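Learning to sleep in a noisy apartment

2023-02-09

So we've been in the Bralham place since December and I am finally, finally sleeping. If you've been reading a while you know the old house was so quiet I could hear the fridge thinking. The new apartment is right over a bus stop, and the first bus goes by at ten to five. Every morning! Even Sundays, which feels personal.

I tried the foam earplugs first. They made my ears itch and I could still feel the bus through the mattress. Then Kathleen (my sister-in-law, long-time night nurse) told me to stop trying to block the noise and cover it up with something dull. She swears by a fan. I borrowed hers for a week and slept like a rock, except that my feet froze, so I gave it back and went with a rain recording on my old phone instead. 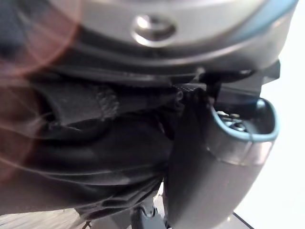
Silver-gray on top, with a bit of teal trim.

The other thing was the curtains. I'd been putting it off for weeks — curtains are so expensive — and then Agustina from downstairs was getting rid of a heavy pair she'd had in her dining room. They're mustard yellow and about 31 inches too long, and I haven't hemmed them yet. They just sort of puddle on the floor. The cat thinks they're for her.

I also moved the bed to the inside wall, and that probably helped more than anything I paid for. It took Mounir and me most of a Saturday and one pretty heated talk about where the dresser should go. The dresser is in the hallway now. We're still discussing it.

Next up is the kitchen window, which whistles when it's windy. If you know a cheap fix, please leave me a comment!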